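Stumus Chore Trials — Setup Guide, Section 7: Clearing a Tabletop

Read all of this before you power anything. Ten minutes. Saves an afternoon.

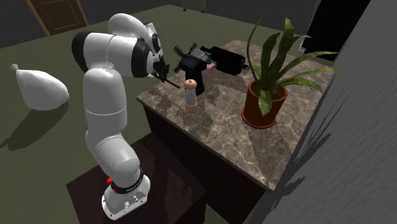

Can the arm clear a table yet? Sort of. On a good day, one object at a time, in simulation. This section gets you from a fresh install to a first clearing run you can score. Section 8 is the real arm, don't skip ahead.

Before you start

Sleiman planner installed and licensed (Section 2)
Josex scene pack unzipped, NOT inside the planner folder
Controller at factory defaults
Score sheet, printed or on a second screen

7.1 Load the scene

1. Open the planner. Wait for the status bar to go green.
2. File > Open Scene > Tabletop. Pick the stone top with the shaker and the plant.
3. Let the objects settle. Ten seconds. Longer on old laptops.
4. Check the arm is on its pedestal, not in the floor. If it's in the floor, reload.

Note: shadows off makes it run faster, but leave them on for scored runs. Camera-based picking behaves diffrently without them and your numbers won't compare with anyone else's.

7.2 Set the job

5. Open the Job tab. Choose Clear, then By Object.
6. Mark the shaker as first pick. Upright, good start.
7. Mark the plant as KEEP. The planner will route around pot and leaves — mostly.
8. Leave the black bottle shape lying on its side for the second run. Lying-down objects need the side grasp, see 7.4.
9. Leave the bag on the floor out of the job. Soft bags are not supported in this release.
10. Save the job. Autosave doesn't cover the Job tab. Yes, we know.

Caution: leaves count as soft obstacles. The arm may be planned straight through them. Harmless in sim. On real hardware you lose a plant, or a gripper finger.

7.3 Run it

11. Speed to Low. Every time, first run.
12. Press Plan. Look at the path before you press Go.
13. Press Go. Hands off the mouse, dragging the view can stall the physics.
14. Run stops by itself after 248 seconds, finished or not.
15. Write down: picked, dropped, knocked over, never reached. A knock counts even if the object stays on the table.

Note: don't restart a bad run to get a nicer score. Bad runs are the useful ones. Send them in.

7.4 If it goes wrong

Arm freezes over the table edge — joint limit. Jog the wrist back, plan again.
Gripper closes on nothing — object frame is off. Re-run step 3.
Shaker tips over — approach is too low. Raise it by 2 cm in the Grasp panel.
Bottle shape rolls — use side grasp, close slower. Still rolls? Score it a miss and move on.
Clear or see-through items ignored — known problem, all versions. Enter them by hand in the object list.

So, is it ready for chores?

For a demo, fine. For an actual kitchen, no. A person does this table without thinking and waters the plant as well. The Dundmont shop-floor profile does better becuase the parts are all alike and sit in trays. Household stuff isn't like that. Please don't promise customers otherwise.

Questions on scoring go to Saadet Akgül. Scene pack faults go to Macarena Gallardo, with the log file attached. November release adds a retry button to the Job tab.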